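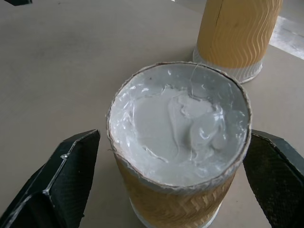 1/ A tub of grey paste and a bathroom window

Good morning everyone, and happy Wednesday to those of you who are also putting off a chore. I promised weeks ago that I'd write up the window sealing, and then November got away from me, so let's do it now while the coffee is hot and my hands are clean for once.

2/ First, the paste. Several of you asked what on earth I keep in that round tub with the basket-weave pattern on the side. It's filler! Light grey, thick, and it stirs up into these lovely glossy folds like cake frosting (please do not eat it, my nephew asked). The tub has the ragged paper rim to prove I'm not a patient opener of things.

3/ I mix my own from two products. The base is Pluvel, the plain grey one, and I work in a little Stamar to keep it from sagging on upright surfaces. Ikechukwu Oyelaran at the hardware counter talked me into the Stamar after I'd complained to him about drips for most of a year, and I've thanked him so many times now that I think he hides when I come in.

4/ Why a cardboard tub and not a nice tin? I like being able to press the sides a bit when I'm chasing the last of it. The pattern is just for me. I spend a lot of hours with these things and I'd like them to be pleasant to look at.

5/ Okay, the window. Ours is the small one over the bath, and the old sealant had gone brown and crumbly along the bottom. I cut it out with a utility knife, slowly, over two evenings, with the radio on. Then I vacuumed the gap, wiped it with rubbing alcohol and left it overnight with the door open.

6/ That overnight wait matters more than anything I do with the knife. The first time I tried this, in the old apartment, I sealed over a damp gap and the whole strip came away in my fingers by spring, in one long sad noodle.

7/ Before you take any filler out, stir it. I use a flat stick and go all the way to the bottom, folding over from the sides. You want one even grey all through. If there's a darker streak hiding down there, keep folding.

8/ Also, fish out anything stringy before it goes near the wall. Brush bristles, bits of torn paper, threads off your sleeve (I wear a terrible old cardigan for this and it sheds like a dog). One hair in the bead and your finger will drag it the whole length of the window, and you'll see it every time you brush your teeth.

9/ For the gap itself I load a small spatula, press the paste in firmly, and then go back along it at a low angle to take off the extra. Short strokes, maybe as long as your hand. Masking tape on both sides if you want crisp lines – and pull the tape while the paste is still soft, please, I am begging you.

10/ Cost, for those who asked: the window came in under the price of a takeout dinner for the two of us, and that's with a new spatula. The tub I bought holds 600 grams and I've still got plenty to do the baseboard behind the toilet, which is next, and which I am not looking forward to.

11/ Oluwaseun Lawal wrote to ask whether the ready-mixed Bakke would do the same job. I think so! I used it in the laundry room and it was a bit stiffer to spread, but it held its shape nicely. It does skin over quicker once it's open, so work in small amounts and put the lid back on between goes.

12/ On storage: I press a circle of plastic wrap right down onto the paste, smooth out the air, and then the lid goes on top. Torn rims don't seal well by themselves, as I have learned more than once. Then it lives on the hallway shelf, away from the radiator, next to the picture hooks.

13/ Cleanup is a damp rag for the tools right away and a plastic scraper for whatever you missed. I keep an old baking sheet under everything. My table has been through enough, what with the Tesmont varnish business last winter, which some of you will remember and which I'm still not ready to discuss.

14/ I'll post again when the baseboard is done. If you have a trick for getting a spatula in behind a toilet without lying on the floor, my replies are open and so is my heart.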